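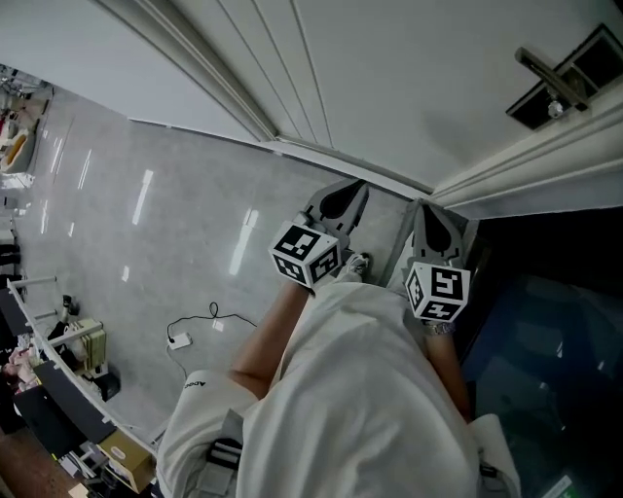
The white door, open over the gray tile. Lever handle on top, lock cylinder right below it.

I'd been told to take my shoes off before I talked to Naima Cherkaoui about floors, so I did, in the stairwell, on one leg, holding my notebook in my teeth. She opened the door and looked at my socks. "Oh, you didn't have to do that," she said. "It's tile! Tile doesn't care."

Naima fits doors. She has done it for 12 years in Grenport and the towns near it, first for a builder and now on her own, and if you live in one of the older buildings on the Peroswood side there's a fair chance she has shaved something off the bottom of one of yours. I wanted to talk to her because I'm in the middle of redoing my own entry and I had gotten myself into a complete tangle over what order to do things in. Floor first? Door first? Paint it before, paint it after? I figured I'd get half an hour and a cup of tea. I got most of an afternoon (and the tea, and some very good almond cookies).

We started with the floor, which you notice before anything else. The tiles are big and gray and glossy, with a faint veining in them, and they throw the ceiling lights right back at you in long white streaks. I asked if that was on purpose.

"The shine? Kind of," she said. "I wanted light in here and there's no window at this end. So the lights go down and come back up. What I did not think about is that you see every single crumb. Every hair. I wipe this floor more than I wipe my kitchen counter." She told me her sister calls it the ice rink. It isn't slippery, she says, unless you come in with snow on your boots, and then you walk like a penguin for a minute and you're fine.

Big tiles were her choice too, and she'd make it again, mostly on account of the grout. "Fewer lines, less scrubbing. But you pay for it when they're going down. The floor under them has to be flat. With a little tile you can cheat, it bends around the bump. With these, one corner sticks up and you stub your toe on it for the rest of your life."

So, the order. I had my pencil ready for this part. Naima puts the floor down first and hangs the door second, and she got pretty animated about it. Her own door was the other way around, you see. It was already up when she moved in, hung over an old thin vinyl, and the new tile and the adhesive came to a good deal more than what had come out. The first time she tried to swing the door in over the finished floor, it went a hand's width and stopped dead.

"I'm a professional," she said, laughing. "I tell people this for a living! I say measure from the finished floor, not from what's there today. And then in my own house I forgot. I stood out on the landing and I pushed it with my hip like that was going to help."

She had to take it off the hinges, lay it across two sawhorses and trim the bottom. She took it down a little at a time, hanging it again after each pass to check, which is slow and hard on the shoulders. I asked how much gap she leaves. She held up her finger and thumb and said it depends, on a flat floor you can go tight, but you have to swing the door through its whole arc first, all the way to the wall. "People check it closed. Closed is the easy part. The floor could be high out in the middle of the room and you find out when you carry the groceries in."

I'd also been wondering about the door itself. It's a plain pale white, with a raised molding near the edge, and I'd been looking at flat ones for my place because they seemed easier to keep clean. Naima made a face at that. She likes a bit of molding. A flat white door next to a flat white wall looks like a refrigerator, in her opinion, though she admits the grooves collect dust and that she goes along them with an old paintbrush — a dry one, the softer the better — before she wipes them down. She does it in April, when the windows get done, and then again whenever company's coming.

The paint took her longer than the trimming. She went through five sample pots. They were all called some kind of white, and I'd have sworn they were the same color, but she talked me through them like relatives: one went green at night, one was "hospital," one was nice in the can and pink on the door. The one she kept comes from Ragab, a little paint and hardware store in Flirstead where she's been going since she started out, and where they'll still mix you a small pot if you bring in a chip of whatever you're trying to match.

The handle came from there as well. It's a silver lever, with a round cylinder for the key underneath it, and she's firmly on the side of levers. "You've got bags, you've got a kid on your arm, you use your elbow. Try that with a knob." I said my building still had knobs and I kind of loved them. "Sure, they're pretty," she said. "Love them on a closet."

We got up to look at it properly, and she had me press the lever down slowly and let it come back by itself. If it comes back lazy, she said, the screws are often too tight and they're pinching it. Back them off a quarter turn. I went home and tried this on my bathroom door, the only lever I own, and I am here to report that it has stopped drooping after nearly 2 years of me lifting it up by hand every morning like an idiot.

The other thing she showed me was where the lock is let into the door. She can tell a lot about a job from that spot, she says. If the cutout is bigger than it needed to be, somebody was in a hurry, and the screws will have less to bite on. Her tip for anyone doing it at home is to score the outline with a knife before touching it with a chisel, and to stop for coffee halfway. The coffee was presented as being equally important.

I asked what people call her out for most. Sticking, by a mile. Doors stick in the damp months and everybody wants them planed right away, and she tries to talk them into waiting. "You plane it in August, then the heat comes on and you've got a draft. I look at the hinges first. Top hinge loose, the door drops, it rubs at the bottom corner. You tighten a screw and you go home. I charge for the visit and they're so happy they give me cake."

And what does she charge? For a screw and a look around, 100, and that includes going over the other doors in the place if there's time. She doesn't like leaving with one still squeaking.

My own entry is now officially on hold until the tile's in. The door is leaning against the wall in the living room, where it will be for a few weeks, and I've hung a coat on it.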